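Robot Learning Practicum
Handout for unit 3: Teaching by demonstration
Catrin Prosser, Grandby building, lower lab

Okay, so by now you've all read the Lusach chapter and you know the basic idea: you do the task, the arm's joints and the camera get recorded while you do it, and a policy learns to copy you. Reading it takes an evening. Doing it well takes longer, and I want you to have a feel for your hands in this before you touch any training code.

There are two ways we collect demonstrations in this course. The first is by hand (kinesthetic teaching, if you want the exam word), where you switch the motors to limp, grab the arm and push it through the motion. It feels great and you'll learn the joint limits fast. The trouble is that your own arm ends up in the camera view, and the policy gets very attached to it! The second is remote control, with a leader arm in your hands and a follower arm on the table copying it. That's what we'll use for the graded set.

The task is cleanup: pick up a small block, bring it to the bin, let go, return to rest. One block per episode.
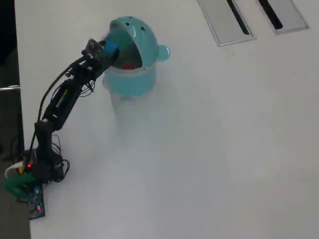 Page last changed: August, 4:40 pm (CP)

Look at where the gripper is when the block gets to the bin. It's just inside the opening, and the lid is tipped open toward the arm, so there's an easy way in. Please aim for that same spot every time you drop. Last year one group let go from way up high on some episodes and deep inside on others, and their policy split the difference and knocked the lid, over and over (they were good sports about it).

Some things I keep repeating in lab, so I may as well write them down:

Go slower than you want to. We record at 40 frames a second, and a quick flick of the wrist gives the model almost nothing to learn from.

Pause a tiny bit before you open the gripper. A tiny bit! If you hang there for ages, the policy learns to hang there too, and sometimes it never leaves.

Watch the cables on the way back to rest. They hang loose along the arm, and if you twist the base too far one will snag.

If you fumble a grasp and recover, keep it. Recoveries are gold. If you fumble and give up, throw the episode out and write that in the log.

Move the block's starting place between episodes, but leave the bin and the camera alone.

How many do you need? The Henriques group got to 236 clean episodes and stopped, and their arm did fine on starts it had seen and got lost near the table corners. Prondthorpe pooled theirs with another team, reached 600, and did better at the corners, though I suspect the spread of starting places mattered more than the pile. We'll argue about that in class.

For next time, bring your log, one episode you're proud of and one you'd be embarrassed to train on. We'll play them back side by side on the big screen, mine included.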